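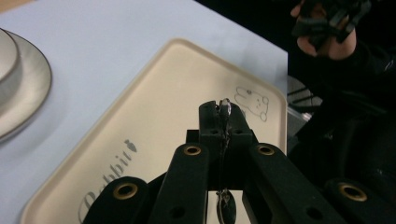 Rabbit Tray and White Dishes

A small gallery of one table setting. The tray is cream, with rounded corners and a low lip, and it has a rabbit drawn on it in thin gray lines. I picked it up at the Hevell flea market with two others, which are still in a box. Masanobu Arai lent the white dishes. They had been in his mother's cupboard for 17 years.

The rabbit sits close to the rim, so a plate of toast won't cover it. I like it better than the lettering.

Spoon over the tray, with the bowl and saucer on the far side of the blue mat. Both have a dark line at the rim - the only trim on the table. 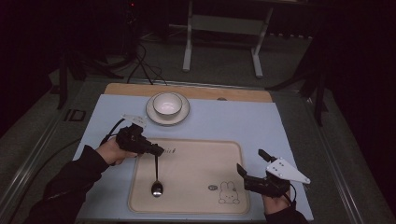 Chiba, February

The mat is pale enough that the tray still shows up against it. Tomoyo Katayama wanted a darker cloth, and we may try one on Friday. The spoon is a plain one from the kitchen drawer. Trays like this one sold for 2,000 yen at Hevell, and the drawing had held up well on all three of mine. 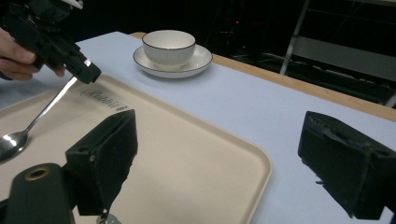 Stainless steel spoon and cream tray, white cup and saucer behind.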